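# Suture pads at the Fadstead skills room

A page of practice pads and the odds and ends that go with them, put together by Ritva Lappalainen. Most of the pads come from Nurnance, a few from Zwane.

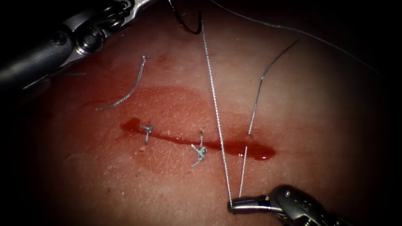
**How long does a practice pad last?**

It depends on how close together the cuts are made. A Nurnance pad in our room gets 15 cuts before it is retired, and the back is then used for knot work. Zwane pads are thinner and tend to tear at the edges of a cut once it has been sewn and opened a few times, so we stop sooner with those.

**Skin-type pad, pale pink, one cut.** Fine creases run across the whole surface. The cut has dark red blood in it, and the red has spread over the pad on the left and through the middle. A curved black needle is at the top, with the thread drawn tight down to the jaws of the lower instrument. A second, short piece of thread comes up just below the right part of the cut and goes to the same jaws.

## Notes on the pads

**Surface.** The creased finish is worth paying for. On a smooth pad people line up their stitches by eye and get used to it, and then have trouble on anything with a pattern of its own.

**Color.** Pale pink is the standard order. We had a darker batch from Flonville in December and liked it well enough, but thread was harder to follow against it.

**Stains.** Red gets into the creases and stays there. Wipe with a damp cloth the same afternoon. Dish soap is fine. Alcohol dries the surface and makes it crack, so leave it on the shelf.

**Thread.** Braided, kept in the second drawer. Offcuts go in the bin with the lid. Long pieces can be saved for the knot board.

**Needles.** Curved ones only for pad work. Count them out and count them back in. The sheet by the door has a column for it.

**Cutting a new line.** Keep a finger's width from the last one. Start shallow, and don't go through to the backing. A pad cut through to the backing won't hold a stitch at the bottom and has to be thrown out.

**Storage.** Flat, face up, with a sheet of baking paper between them. Stacked pads stick together in warm weather and pull the finish off each other.

## Supply

The room went through 79 pads last year. Old ones are kept in the gray crate until the next order comes in. Anyone who wants one to take home for knot practice can have it. Ask Ritva, room 313.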